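Notebook entry, Wednesday, Bench 2
Equipment planning for the tray and cup work, October request
Entered by E. Olmedo
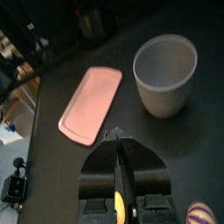 1. Current position

The two-finger gripper remains in service with the black curved fingers. The tips are narrow and suit the rim of the pink tray. Handling of the cup is to be assessed separately before any order is placed, as the wider Harnex fingers may be required for it.

2. Items under consideration

Finger sets, Harnex: 2 pairs, one for use and one spare. Quotation received and filed.
Replacement wrist camera cable: Raudsepp, price confirmed by telephone. Delivery is stated as four weeks.
Matte table covering: Kukis can supply it cut to size. Not urgent. The present dark surface is acceptable for this quarter.
Small fasteners for the finger mounts: to be drawn from the general stores account and left out of this request.

3. Budget

The remaining allocation for the Plundska project is 300 euros after the September invoices. The cable is 40 euros. The finger sets will take most of the balance, and the table covering is therefore deferred to the next period.

4. Actions

E. Olmedo to ask Harnex whether the quotation includes shipping.
Cable order to go forward now under the existing Raudsepp account.
Trays and cups are not to be reordered until the object list has been agreed. The previous list is out of date and should not be used for purchasing.

Signature for the finger sets is still outstanding.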